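Butcher Block, Two Winters In: What I Do and What I Quit Doing

Posted Dec 14, 2023 in Kitchen & Workshop

I get more mail about wooden counters and tabletops than about anything else on this site, including the grout post (which I thought would follow me to my grave). Most of it goes like this: somebody put in a butcher block top, it was gorgeous for a season, and now there's a gray patch by the faucet and a ring where a can sat, and do they have to sand the whole thing? Usually no! So let me put everything I know in one place and then I can just send people the link.

I have two of these tops at home. One is the run of counter to the left of my stove, and the other is the big work table out in the garage where I wrap, glue, repot, and generally make a mess. They get treated differently and I'll get to that.

First, find out what's on it

Before you buy a single thing, figure out whether your top is oiled or sealed. Put a few drops of water on a spot you don't care about and go fold some towels. If the drops are still sitting up in beads after ten minutes, you've either got a film finish like varnish or polyurethane, or an oil finish in really good shape. If the wood has gone dark under them, it's thirsty.

To tell the two good ones apart, rub a little mineral oil on with your fingertip somewhere out of sight. Oil that just slides around on top and wipes right off means there's a film. Don't oil a film finish. All you get is a greasy counter that grabs every crumb in the house, and I know this from my own garage table, which came to me varnished and which I oiled faithfully for most of a summer before I caught on.

Everyday cleaning

Warm water, a drop of dish soap, a rag you've wrung out hard, and then a dry towel right after. I do it at night when the dishes are done. The dry towel is the half people skip.

I stopped using vinegar on the oiled counter. A wipe now and then won't ruin anything, but doing it daily dulled mine noticeably, and the counter is the first thing you see when you come in from the mudroom. No bleach sprays either, and nothing that says "abrasive" anywhere on the label. For stuck-on dough I use a plastic bench scraper, held nearly flat.

Onion and garlic smells: coarse salt and half a lemon, scrub with the cut side, leave it five minutes, rinse with the rag, dry. The lemon does dry the wood a bit so I save this for when I've got oiling planned anyway.

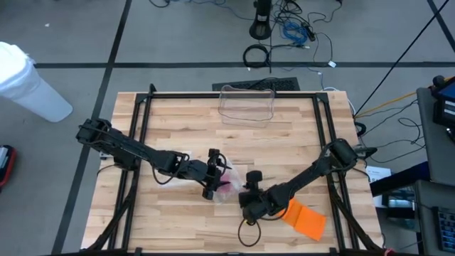

Oiling, and how often

The old rule is once a day for a week, once a week for a month, once a month for a year, and then whenever. I have never met a person who did it. What I do on the kitchen counter is oil when the water drops stop beading, and in practice that works out to every couple of months in summer and a lot more often once the furnace is running. By the end of November mine is begging.

Use food-grade mineral oil from the pharmacy aisle. It's cheap and it won't go rancid. I wouldn't use olive oil or vegetable oil. They can turn sticky and smell like an old frying pan, and getting that smell back out is a much bigger job than oiling was in the first place.

Warm the bottle in a bowl of hot tap water first, then pour out more than seems reasonable and spread it with your hand or an old T-shirt, going with the grain. Do the ends and the edge around the sink cutout twice, since end grain drinks like crazy. Leave it overnight if you can stand having the counter out of commission. In the morning wipe off every bit that didn't soak in.

After that I like a board cream on top - mineral oil and beeswax melted together. I make my own with 2,000 grams of oil to 500 of wax, which is a ridiculous quantity, but I give it away in jars at the holidays and there's always some left for me. Cut it way down for a normal household. Four parts oil to one part wax by weight is all you need to remember. Melt the wax in a can set in a pan of barely simmering water, stir in the oil, pour it into jars, and leave the lids off until it's cool. Please don't melt wax directly over a burner.

If you'd rather buy it, I've been happy with the Clamier board cream. The Bivetti one smells wonderful (orange, mostly) but it's softer and I went through the tin too fast.

Rings, spots and the black stuff

White rings are moisture caught in the finish. On a film finish, try a cloth with a hair dryer over it on low, moving the whole time. On an oiled top I rub in a little board cream with a very fine nylon pad, and I'd say it works more often than it doesn't.

Black spots are a different animal. That's usually iron reacting with the tannins in the wood, from a wet can or a cast iron pan or a scrap of steel wool that got left behind. For this you want oxalic acid, sold as wood bleach or in some powdered cleansers. Read the package, wear gloves, keep it off your skin and out of your eyes, brush it on just the spot, and rinse it really well afterward. I keep food off that part of the counter until I've rinsed it, dried it, and oiled it again.

Turmeric, beets, red wine: blot, don't rub, then try baking soda paste for a few minutes. Turmeric fades in sunlight all by itself, so if yours is near a window you may just wait it out. Dye from cheap tissue paper and party stuff can bleed too if it gets damp, and I've got a faint pink comma on the garage table to prove it.

Sanding out a bad patch

Start with 120 grit if the damage is deep, then 180, then 220, always with the grain. Go wider than the patch and feather it out or you'll have a dish in the wood that catches the light every evening. Between grits I wipe with a damp rag and let it dry. That raises the little fibers so the next paper can take them off. Vacuum, wipe, oil.

I did mine by hand with a cork block, and the bad area by the stove took me one long podcast. You can use a random orbit sander, but keep it moving and keep it flat! Tipping it "just a little" to get at a stain is how I made the dish I mentioned.

A sanded spot will look paler than everything around it. Give it time. Mine evened out over one winter.

Scratches

I leave them. If one bothers you on an oiled top, rub it with the meat of a walnut and then a bit of cream. For a dent (not a cut), lay a damp cloth over it and touch it with a hot iron for a few seconds, and the crushed fibers will often swell back up. That trick belongs to bare or oiled wood only. On varnish you'll get a white cloud.

Cracks and movement

Wood gets wider in humid weather and narrower in dry weather and there's no arguing with it. What you can do is let it move. If your top is screwed tight to a metal or wooden base through plain round holes, it has nowhere to go, and that's when seams open. Nkrumah Ametepe, who built my garage table top and answers my messages with more patience than I deserve, told me to swap the round holes for slots running across the grain, with a washer under each screw head. It took me an afternoon lying on my back and I haven't had a seam open since.

Oil both faces if you can reach them. An underside left bare takes on moisture faster than the top does, and that can make the whole slab cup. If you've got a dishwasher under the counter, put up the foil vapor barrier the installer should have given you.

For a hairline that's already there, I'd wait until summer before filling it. Plenty of them close up. If it's still open, work in some wood glue with fine sanding dust from the same wood.

What I keep in the drawer

A stack of cut-up T-shirts, the bench scraper, a jar of cream, a cork block, three grits of paper in an envelope, and 11 of those felt dots for the bottoms of things. The dots go on the utensil crock, the toaster, the plant saucers, and anything else that gets shoved around. Oily rags don't go back in the drawer, by the way. Mineral oil is fairly tame but linseed and Danish oil rags can heat up and catch fire all on their own when they're wadded up. I hang those outside, spread flat, until they're stiff and dry.

Next up is the tile backsplash, if the caulk I ordered ever gets here. Send me your counter questions in the meantime, and please tell me whether it's oiled or sealed when you write!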